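Textile Care and Dyeing, Unit 4: Color on Cotton
Handout for 16 Mar 2026

This unit covers how dye gets into cotton, why it sometimes comes out again, and how to judge a dyed cloth before it is sold or sewn. Bring your Modeck workbook. The dye log pages are at the back.

1. Fiber and dye
Cotton takes up water easily, and the dye travels in with the water. Reactive dyes bond to the fiber itself. Direct dyes only hold on to it, so they fade sooner in the wash. Most plain blue and green cottons in the Sampaio swatch book are reactive dyed. The older ones at the front are direct.

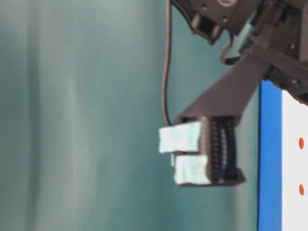 Cloth must be scoured before dyeing. Leftover wax or sizing blocks the dye and leaves pale spots. Weigh the cloth dry and write the weight down, as all recipes are worked out from it.

2. Bath and liquor ratio
The liquor ratio is the weight of water compared with the weight of dry cloth. For the class recipe, 625 g of cloth goes into a bath of 3000 g of water, a ratio of 4.8 to 1. This is a short bath, so the cloth has to be turned often. Add the salt in two parts and the soda ash last. Do not pour either one straight onto the fabric.

3. Creases and uneven shade
A crease that stays put in the bath takes up dye at a different rate from the cloth next to it. Pressing will flatten a crease but it will not even out the shade. When you check a piece, lay it flat and look at it from both ends – a change in tone that moves as you move is only light on a fold.

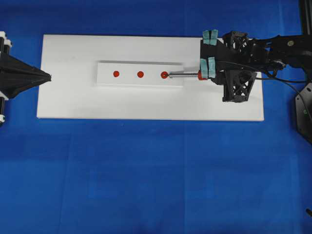 Fig. 2. Blue cloth with slight wrinkles and a lighter band down the middle.

4. Fastness
We test for washing and for rubbing. For the rub test, use a dry white cloth first and then a damp one, and grade both against the gray scale. The Prorkow method in your reader uses a longer wash. We will not use it until October.

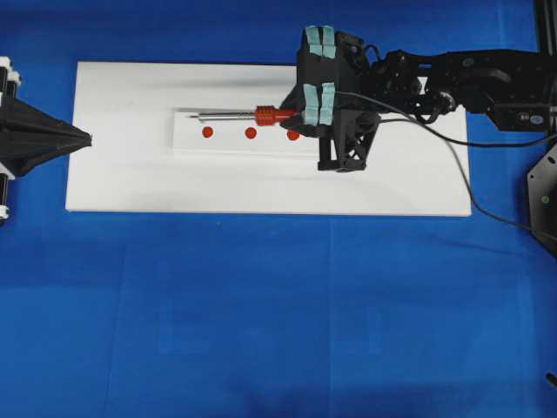
Fig. 3. Faint creases and a soft vertical fold line in bright blue cloth.

For next class
Read the Mimberg chapter on rinsing. Dye 2 swatches from the same bath, rinse one cold and one hot, and label them before they dry.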